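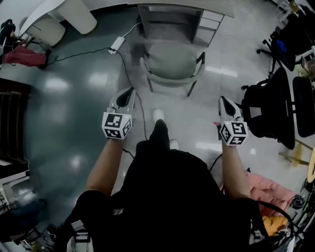

Facilities Forum > Furniture and Workspaces > Trailing leads beside desks on tiled floors

c.moriarty
Members are invited to comment on the draft guidance for the second-floor offices at Skaltamach. The present wording requires that no power adapter or extension lead be left on the floor beside a desk. Several occupants have objected that the sockets are too far from the desks for this to be practicable. Comments should be posted in this thread.

Tarek Farah
I support the wording as drafted. A cord running over a glossy tile is easily caught by a chair leg, particularly where the chair is moved back and forth during the day. The adapter should be fixed to the underside of the desk top, on the side away from the drawers.

b_lund
I must disagree in part. Fixing adapters under the desk was attempted at Wastberg in January and the adhesive pads failed on 5 of the desks. The adapters then hung by their own leads, and I regard that as worse than leaving them on the floor against the wall.

Tarek Farah
Were the pads the ones supplied with the trays, or purchased separately? Screwed trays have given no trouble at our site.

b_lund
Purchased separately. Screws were refused by the landlord.

Ya-wen Kan
May I ask that the guidance also address fabric? Blankets and covers draped over equipment tend to reach the floor, and leads disappear beneath them. A single sentence would suffice.

c.moriarty
Noted. The following has been added: "Cloths and covers shall be kept clear of any lead."

u.gallardo
The Bech drawer units can be moved to either side of the knee space. Placing the drawers nearest the socket shortens the run considerably, and no fixings are required. I would prefer this to be stated before any mention of trays.

b_lund
Agreed, provided that left-handed staff are consulted first.

c.moriarty
Both points will be included. The revised draft will be circulated on 2021-06-08. The question of screws remains with the landlord.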